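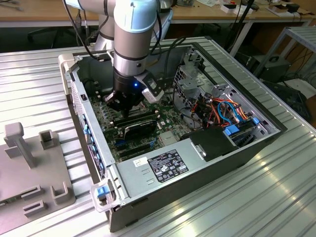
What should residents do with a desktop computer they no longer use?

Bring it, complete and with the side panel on, to the Orkdale Recycling Center, where it will be taken apart for parts and scrap metal at no charge.

Orkdale Extends Desktop Computer Collection

Dec 31, 2024 - The Orkdale Department of Public Works has extended its desktop computer collection through the end of August. The program opened last year as a trial at the Wistov Road site and received 56 machines in its first month.

Each computer is opened on a workbench and sorted by component. Memory modules, expansion cards and drives are removed first, followed by the power supply and the motherboard. Memory that passes testing is set aside for reuse in schools and libraries. Circuit boards and cables go to Ghorbani Metals for recovery, and the empty steel cases are baled with other sheet metal.

"A desktop case holds a good deal that can be used again," said Edvin Engebretsen, the department's materials manager. "We ask residents to leave the parts in place. A computer that arrives whole is far easier for us to sort."

Residents are responsible for saving any files they wish to keep before drop-off. Hard drives are not returned. All drives received under the program are shredded at the Broro facility, and a certificate of destruction is available on request for a fee of $6 per drive.

Power cords may be left with the computer - keyboards, monitors and printers should go to the general electronics counter. Households may bring up to six computers per visit. Businesses with larger quantities must schedule an appointment with the department at least 19 days in advance.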